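Been trying out the Pliden home sim pack from Amlow and I'm having way too much fun with it!

You get 2,000 household layouts, and I've opened 1,510 so far (yes, I have a spreadsheet). Round tables, rumpled beds, odds and ends on everything.

Couple of views from this morning:

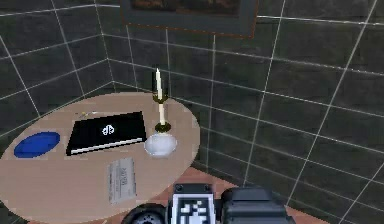
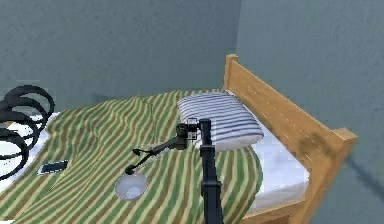
Pliden renders: candlestick and book on the table first, then the arm over the stripy blanket.

The folds in that blanket!! I'd pay for the bedding alone.

Su-bin Na asked about load times. Fine on my old desktop, a bit slow on the laptop. Will post numbers once I'm through the rest.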